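Drovley Folk Night: pre-opening inspection checklist, main hall and yard
Inspection date: September 28, 2023
Inspector: Eftychia Politis
Accompanied by: Panagiotis Karras (stage), Corey Ellery (front of house)
Permitted capacity: 700 standing, hall and yard combined
Advance tickets issued: 482

1. Exits and routes
1.1 Main doors open fully outward. OK
1.2 Side exit to yard, push bar tested. OK
1.3 Yard gate unlocked and pinned back. FAIL at first check. Padlock fitted through the hasp. Removed by C. Ellery, rechecked, OK.
1.4 Exit signs lit with house lights off. OK
1.5 Merchandise tables clear of side exit. Comment: the Skedis record stall extends past the floor tape. Move back before doors.

2. Stage and rigging
2.1 Stage deck locked, legs braced. OK
2.2 Stair handrail, stage left. Comment: loose at the lower bolt. Tightened.
2.3 Front truss, secondary safety cables on all fixtures. OK
2.4 Backdrop, flame retardant certificate. Not available at time of inspection. Supplier is Trusimeck. P. Karras to obtain a copy. The backdrop stays down until it is on file.
2.5 Harp and drum risers, edges marked in white tape. OK

3. Electrical
3.1 Ground fault protection on yard circuits, test button pressed. OK
3.2 Cable ramps across public routes. Two missing at the mixing position. Fitted during inspection.
3.3 Stage power kept separate from catering power. OK
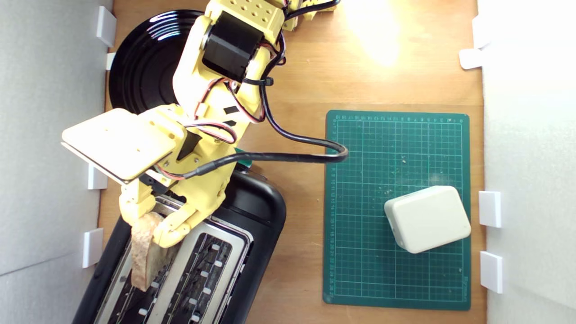
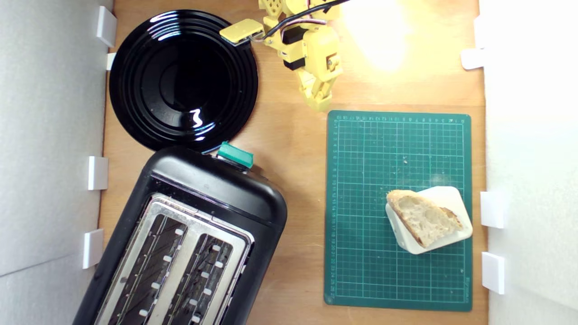

Can the fire dancers perform in the hall if it rains?
Fire acts are approved for the yard only. In case of rain the Chou troupe performs its indoor set with no flame, and the fuel stays in the locked outdoor store.

4. Fire performance area (yard)
4.1 Barrier set 12 feet from the edge of the performance circle. OK
4.2 Extinguishers and fire blankets at both ends of the barrier. Comment: one extinguisher last serviced in June of the previous year. Replaced with the spare from the office.
4.3 Fuel dipping point screened from public. OK
4.4 Named fire watch for the full set. V. Tsoukalas
4.5 Bonfire. Not permitted under this license. The closing procession uses battery lanterns.

5. Crowd and medical
5.1 Clickers issued at both entrances. OK
5.2 First aid point staffed 30 minutes before doors. Confirmed by A. Chrysikopoulos.
5.3 Radio check, all positions. Comment: weak signal behind the stage. Use channel 2.

Result: approved to open subject to items 1.5 and 2.4.
Signed: E. Politis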